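Open day at the Skellau kitchen bench

The May open day at the Skellau site drew visitors from three of our partner groups. Most of the afternoon went to the two-arm platform and its work at the sink island. Notes for members who could not attend follow.

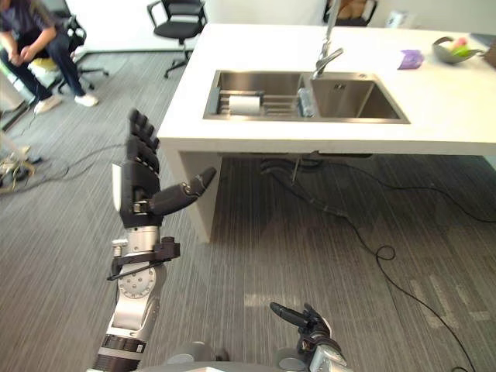
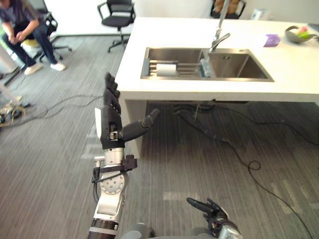 The task set for the day was tidying a sink area, limited to pick and place. The Brosier team runs the platform with two arms on a common body and a multi-fingered hand on each. Every trial starts from a ready pose with the left hand open, fingers up and thumb out to the side, so that the first motion toward the counter needs no opening step. The objects were chosen for how differently they behave under a grip. The paper towel roll lying on the rack in the left basin is light and dents easily, and the controller has to close on it slowly. The clear bottle by the divider is the harder item for perception: depth readings through clear plastic are poor, and the team now estimates its position from the outline alone. The faucet also matters for planning. A spout that tall takes up much of the space directly over the divider, and the planner treats it as a fixed obstacle with a margin of 3 cm on all sides.

Each trial was capped at 65 seconds. The session consisted of 12 trials, nine of which finished inside the cap. Two of the remaining trials ended in a timeout at the bottle. The third was stopped by the operator when the planned path came too close to the faucet. No parts were damaged and the arms were not re-zeroed between trials.

Questions from visitors were mostly about the hands. Finger force is currently inferred from motor current, which is adequate for the roll and marginal for anything thinner. Fingertip sensors have been ordered through Modetti and will be fitted to the left hand first. The team was also asked about running water. The hands are not sealed, and wet trials are not planned for this year.

A second question concerned the counter height. The island is fixed, so the body of the robot was adjusted to suit it. The grasp settings are stored relative to the counter edge and should carry over to another kitchen once that edge has been measured. This has not yet been tested.

The Sánchez workshop will host the next session, with the same task list and a different sink. Members who want to bring their own objects should send dimensions and weights to the Skellau office beforehand. Glass and anything with a blade will be declined. Trial logs from the open day are available on request from the same office.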